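How to clean a woven basket of synthetic rattan

Written by Graziella Mazza, May 10, 2019

In my kitchen the baskets are used for bread, for napkins and for the small things which have no other place. After some months the weave is full of crumbs and gray dust, and a wet cloth only pushes the dirt deeper. I clean them in the following way, and it takes 15 minutes for one basket, plus the drying.

You will need:
A soft brush (an old toothbrush is good)
A bowl with 3 liters of warm water
A small spoon of dish soap
Two dry towels

Step 1. Empty the basket and work on a light table. On a light surface you see immediately what has fallen out, and you know if you must continue.

Step 2. Turn the basket over and tap the bottom with your open hand. Then tilt it on one side and tap again, also on the long walls. Do not hit the rim, the braid can become loose with the time.

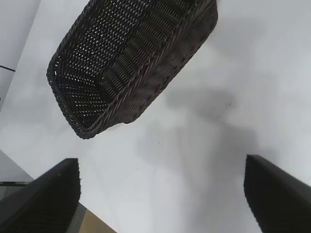
Step 3. Brush it dry before any water comes near. Follow the direction of the strands, first the floor and after that the walls. In the corners I hold the brush straight and turn it a little.

Step 4. Dip the brush in the soapy water, shake it well and wash one side at a time. The thick rim needs more patience, so go around it two times.

Step 5. Rinse with clean water and press the basket with the first towel. Leave it upside down on the second towel until the next morning, away from the radiator.

Please note: this method is for synthetic strands. My neighbor Soledad Beltrán has baskets of natural willow, and for those she uses only the dry brush and a cloth that is just damp.

If a strand has come out, push it back with a blunt knitting needle while the basket is still a little wet. Do not cut it.

Next: How to wash cotton basket liners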